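Notebook, sim bench, July, 4:40 pm

Marek Sýkora left me a cheerful note that the Caldeira hallway run had "basically finished." It had, in the sense that Pratex stopped it at step 3,243 with a joint-limit fault on the left wrist. Replayed it twice – same step both times, so at least it is reliable about something.

Task was to pick up the dark lump from the floor by the green wall. Grabs from the head and wrist views, in no special order:
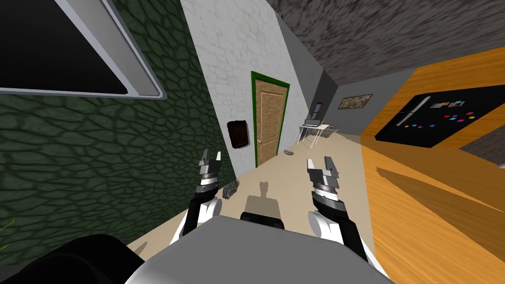
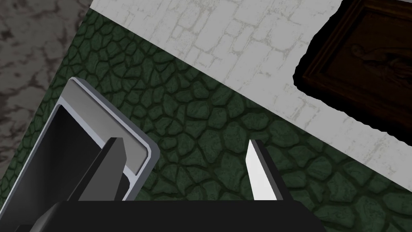
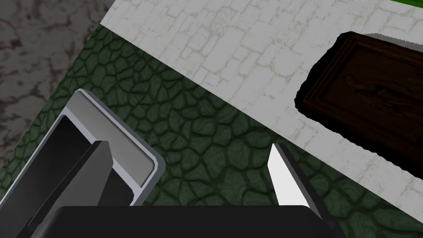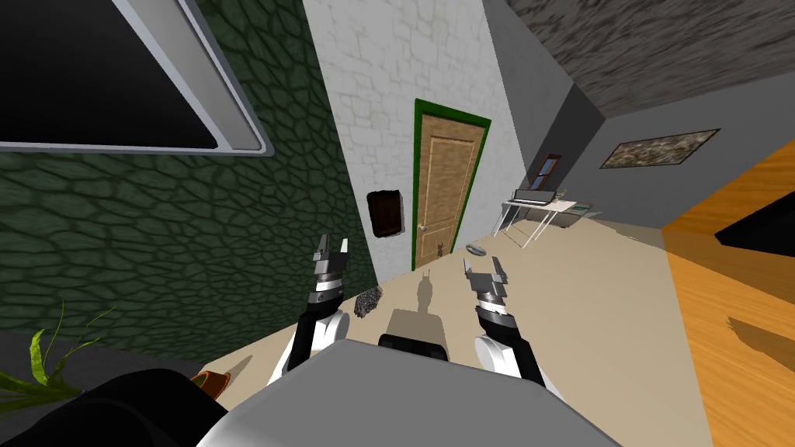
What I think went wrong

The left wrist target is written in the old base coordinates. Clamel loads it without a murmur, and the arm sets off for a point inside the brickwork. The planner objects up to 100 times, then gives up and hands over the last pose it had. I wrote that fallback, so I will be gentle about it.

Also: the soft stop was off. Graça Cordeiro wants it on before any of this goes near the real arms, and I have no argument to offer.

To do
– convert targets to the new base
– make the fallback halt the arm
– soft stop on by default
– rerun with 1,000 seeds overnight, ask Marek what "basically" means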